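Llevaba meses dándole vueltas a lo de la silla de ducha. Mi madre tiene párkinson desde hace ya unos cuantos años y la rigidez de las mañanas es lo peor del día, así que entrar y salir de la bañera se había convertido en una pelea para las dos. En la ortopedia nos enseñaron tres modelos y al final nos quedamos con la Retix giratoria, la que lleva el asiento que se bloquea cada cuarto de vuelta. La tenemos desde agosto y creo que ya puedo opinar con un poco de criterio.

Lo primero, el montaje. Las instrucciones son malas, malas. Las patas entran a presión y hay que oír un clic que yo no oí en dos de las cuatro, y tuve que desmontar y volver a empezar (con mi madre mirando desde la puerta y dándome consejos, claro). Una vez montada no se mueve nada, eso sí. Las ventosas agarran de maravilla en la bañera esmaltada. 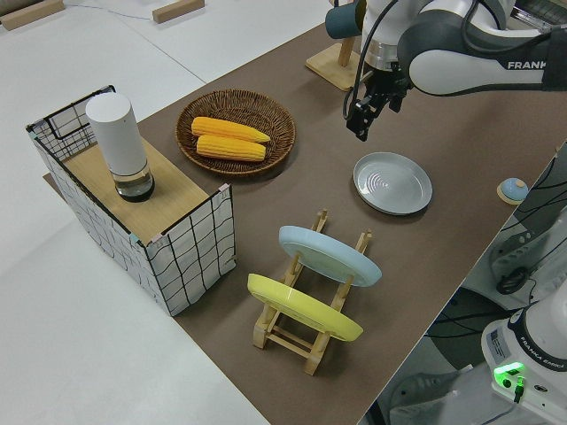

El giro es lo que nos ha cambiado las mañanas. Se sienta desde fuera, gira, le paso yo las piernas por encima del borde y ya está dentro, ¡sin levantarse ni una vez! La palanca del bloqueo va a la derecha y ella tiene más fuerza en la izquierda, y eso fastidia un poco. Lo que no trae es sitio para dejar las cosas, ni una triste bandejita para el gel. Yo me apañaría con algo como el cajón de tela blanca con cuadrícula negra y tabla de madera clara encima, que ahí se pone de pie un bote alto y lo tienes a mano. En el baño no sé cuánto duraría la tela, pero la idea me gusta.

El precio, 439 euros. Miré también la Tovance, que se iba a 542 y tiene reposabrazos abatibles, y si mi madre pesara más o tuviera menos equilibrio sentada la habría elegido sin pensarlo. Para nosotras era pagar por algo que no íbamos a usar. La ayuda todavía no nos ha llegado — la solicitud sigue «en trámite», qué os voy a contar — así que guardad la factura y pedid el informe de la rehabilitadora antes de comprar.

Pegas después de este tiempo: el acolchado del respaldo se despega por una esquina, y las conteras de goma se ponen negras y hay que frotarlas. Ella dice que el asiento está frío a las ocho de la mañana, y tiene razón, le pongo una toalla y listo. Le doy un notable alto.

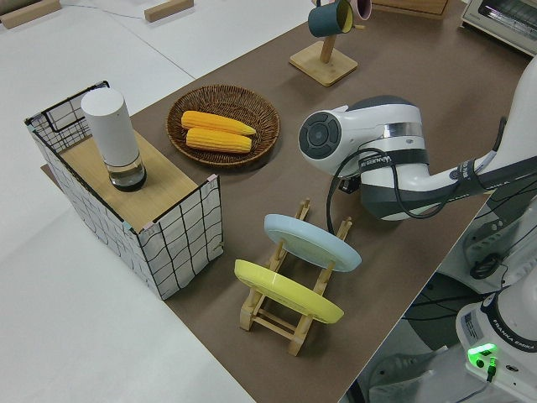

Ibarra comenta que en su casa la Retix no les cabía por la mampara y tuvieron que devolverla, que midáis el hueco con el asiento girado y no solo de frente. Muy buen apunte, gracias. Nosotras tenemos cortina y ni se me había ocurrido.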